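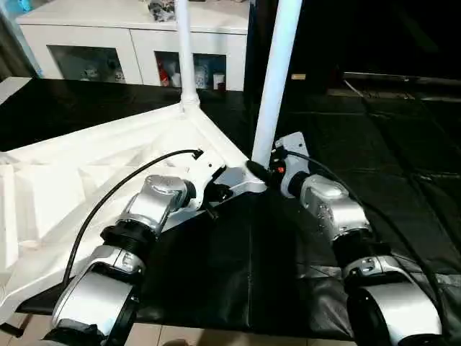

Section 4. Running the cables on your Lenetti sit-stand desk

By now the legs are on, the top is screwed down, and you're probably ready for a cup of coffee, which we heartily recommend before you go any further. Cables are the part of the job most people rush, and they're also the part our support desk hears about most often, usually from someone whose monitor has gone dark halfway up. A cable on a moving desk has to have somewhere to go. Look at the thin black cable on the left, how it arcs up and loops over before it comes down to the small black connector in the white frame. That is the shape you're after wherever a cable meets your desk: a relaxed curve first, then the plug. A cable pulled straight into its socket may look tidier on the first morning, but please give it the curve anyway!

What you'll need

The cable tray and its four screws (bag C)
The control box and the hand switch
The power cord
The fabric ties, which are tucked inside the hand switch carton and are very easy to throw out with it
A Phillips screwdriver
A tape measure

4.1 Before you start

Leave the desk unplugged until step 12. If you've already plugged it in to see whether it goes up and down (we would have done the same), lower it all the way, pull the power cord from the wall, and wait 60 seconds.

Caution: Never work under the top while the desk is connected to power. One bump of the hand switch with your shoulder is enough to start the motors.

4.2 Fitting the tray and control box

1. Find the two rows of small pilot holes on the underside of the top, toward the back. The row nearer the back edge is for the tray.
2. Hold the tray up with its open side facing you and start all four screws by hand. Tighten them only once all four have caught.
3. Slide the control box onto its bracket until it clicks. The sockets should face the tray.
4. Push the leg cables into the sockets marked M1 and M2. It doesn't matter which leg goes to which socket.
5. Screw the hand switch to the front edge, left or right, whichever suits you. Vasanthi Paul, who edits these guides and is left-handed, would like it known that both sides come predrilled.
6. Run the hand switch cable back to the socket marked HS and lay any extra length in the tray.

Note: If you bought the Cinix power strip along with your desk, it sits in the tray with its own switch facing forward. Put it in now, while there's still plenty of room for your hands. Other strips will usually fit as well, provided they're no wider than the tray.

4.3 Bringing your own cables down

7. Set your monitor, lamp and anything else on the desktop where you really mean to keep it. It's worth sitting down for a minute and pretending to work.
8. Feed each cable through the grommet hole one at a time, plug end first, thickest cable first.
9. At each device, leave a curve big enough to slip your hand through. Don't put a tie on the curve itself.
10. Gather the cables loosely in the tray and tie them in two or three places. You should still be able to slide a finger under every tie.
11. Measure any cable that runs from the tray to the wall or the floor. With the desk fully raised, the underside stands well above where it is now, and these cables need to be at least 244 cm long. If yours come up short, buy an extension before going on.

Caution: Don't route anything between the leg tubes. They close up as the desk comes down and will cut through a cable.

4.4 First full run

12. Plug the power cord into the wall. The display will show two dashes.
13. Press and hold the down button until the dashes turn into a number. The desk may dip a little and come back up, and you'll hear a soft click from each leg.
14. Now press the up button in short bursts and stop at 105 cm. Get down and look underneath, with your hands clear, for anything stretched tight.
15. If all is well, carry on to the top, pausing now and then to look again. If a cable goes taut, lower the desk, unplug it, and give that cable more slack from the tray.
16. Lower the desk to your sitting height and hold the button marked 1 until the display blinks.

If the display shows E4 at any point, one of the leg cables isn't fully seated. Unplug the desk, press both plugs in again firmly, and repeat from step 12. For any other code, turn to Section 7.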